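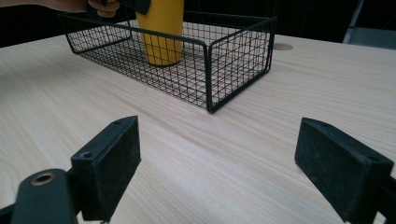 Yellow cup in a black wire mesh basket, on a light wooden tabletop.

Kaltcombe Household Names, data card

What it is
A list of 1,000 short entries giving the everyday names people use for things around the house. Each entry has the word, a plain meaning, the town it came from, and a note on whether a second speaker agreed. The towns are Kaltcombe, Carnadell and Guklow.

What it claims
Less than the old project page did. That page called this a "map of regional speech." I would not. Kaltcombe supplied most of the entries, and Guklow supplied 19. If a word is missing from Guklow, that tells you almost nothing about Guklow.

How it was collected
Paper forms, typed up in June with a tool called Policarpio. The tool guesses at spelling, and it guesses with too much confidence. I checked 40 entries against the forms and fixed 10. Do the math before you trust the rest.

Fields
word - as typed, lower case
meaning - one line, my wording
town - where the form was filled out, which may differ from where the speaker grew up
agreed - yes, no or blank

Blank means nobody else was asked. Please don't read it as no. An earlier paper-style writeup did, and its main chart should be ignored.

Known problems
Ages were never recorded. "Tidy" and "tidy box" are separate entries and probably shouldn't be. Several meanings look copied from a dictionary.

License
Free to reuse. Keep this card with the file.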